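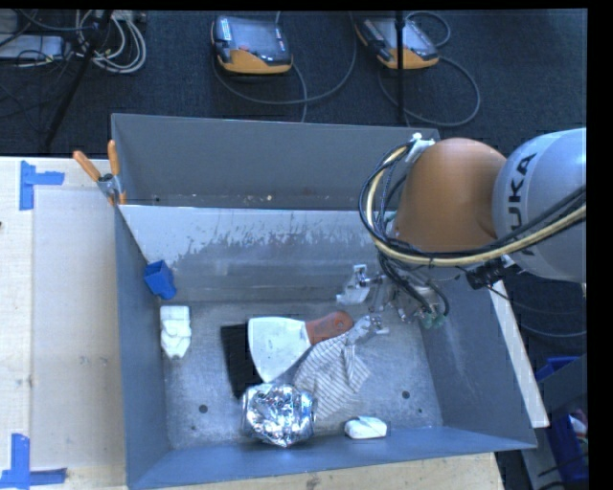 The trouble with a robot that never gets tired is that it never gets bored either, according to one of the technicians at Sillton, and a bored person would have stopped. The robot carried on for 13 minutes. In that time it made a long and very determined effort to pick up a piece of cloth, and succeeded in picking up the bin.

Sillton sorts odds and ends for a living, or hopes to. The idea is that you tip a muddle of things into a metal bin and a KUKA arm takes them out again, one by one. A putty knife, a ball of kitchen foil, a blue plastic block, a bit of stripy rag: the sort of stuff found in the drawer everyone has. The arm had managed 768 picks that month with nothing worse than a dropped spanner.

Pick 769 was a cloth. Cloth is a swine. It has no proper edges, it changes shape when you breathe on it, and to a gripper that judges its hold by how far its fingers have closed, a fold of cotton feels very much like nothing. So the fingers went in again, lower. Then lower still. On the ninth try one of them slid past the cloth, hooked itself in a round hole in the floor of the bin, and reported a firm grip on a heavy object.

'It was quite pleased,' says the log, or would if logs had feelings. What it says in fact is GRASP OK.

The arm lifted. The clamp on the edge of the bin gave up at once, and over 2000 pounds' worth of gripper finger bent like a teaspoon. The bin rose a hand's width, tilted, and emptied itself across the carpet. Only then did the force limit trip – it had been raised in July, so that the arm would stop sulking whenever it brushed the side.

I read the incident report over a bad coffee in the Granby, across the road. It runs to 9 pages, four of which concern who raised the limit. Wijaya, the firm that wrote the grasping software, says the limit belongs to Tasau, who fitted the cell. Tasau says it was a temporary setting. Everyone agrees that temporary is a flexible word.

The fixes are dull, as good ones are. The limit is back where it was. Three failed tries on the same thing and the arm now parks itself and puts a light on. A weight check compares what has been lifted with what a rag might reasonably weigh.

The light comes on a good deal, I'm told, mostly for cloth.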